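Vérifier un « avant/après » de célébrité avant de le partager

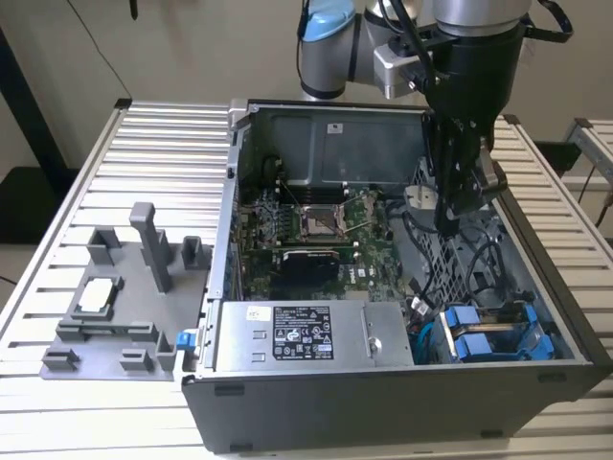
Peut-on se fier à une photo de transformation physique publiée par un site people ?
Rarement sans contrôle — la date manque une fois sur deux et la lumière fait beaucoup.

1. Cherchez la première publication. Une recherche inversée suffit souvent. Sur Skolia, j'ai retrouvé un « nouveau corps » d'acteur qui circulait déjà en avril, sous un autre titre.

2. Comparez les poses. Ventre relâché à gauche, abdos contractés à droite : ça ne prouve rien.

3. Lisez la légende jusqu'au bout. « 28 kilos perdus en 6 semaines » selon qui ? Si la source est « un proche », passez votre chemin.

4. Regardez ce qu'on vend. L'article de Tarnine sur les bras d'un chanteur finissait par un lien vers un programme de 5 séances. J'ai lu les 274 commentaires, presque tous ravis. Je reste méfiant.

5. Attendez un deuxième média qui cite autre chose que le premier. Anisow recopie Tarnine mot pour mot — cela compte pour une seule source.

Mis à jour le 28 janvier 2023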